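Print this page | E-mail this vacancy

20 July 2023
Posted by Shona Rakena, Workplace Services

Room Reset Operator (hand-held gripper work), Drotovside

Reference 2201. Fixed term, full time, with a possible extension in February.

Nunurus runs meeting rooms and shared desks for tenants at Drotovside. Clearing and resetting these between bookings is at present done by hand. Part of that work is to pass to Plumar mobile units, and the units learn from recordings made by people doing the job with a hand-held gripper. We need 4 operators to make those recordings.

Duties

The operator picks up, moves and puts down ordinary desk items using the gripper only: computer mice, cups, bottles, books, papers. Each task is set on a card and repeated from varied starting positions. A full shift yields roughly 100 usable recordings. Dropped items are logged and the task is run again. Operators also note items that the gripper holds badly, and these notes go to the Plumar engineers at the end of each shift.

What changes for present staff

No reset post is being removed during the term. Evening resets move first. Staff on that rota will be offered day hours or a post supervising the units, on the same grade. Supervisors will clear faults, handle glass and hot drinks, and deal with anything left behind by tenants. Reset staff may apply for this vacancy and keep the right to return to their post.

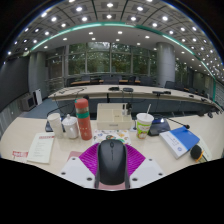
Small items with rounded sides take the most practice. Grip too high and the item turns; grip too hard and it slips out. Training lasts 4 days and is paid at the full rate.

Requirements

Steady use of either hand. Able to stand for most of a shift, with breaks every hour. Clear written notes. No technical background is needed. Cleaning, catering or warehouse experience is useful.

To apply, send a short letter and work history to Shona Rakena at the Drotovside office, quoting the reference.

Print this page | E-mail this vacancy

Recent vacancies
Unit Supervisor, evenings, Drotovside
Stores Assistant, McAlister building
Maintenance Fitter, Plumar units
Front Desk Cover, McAlister building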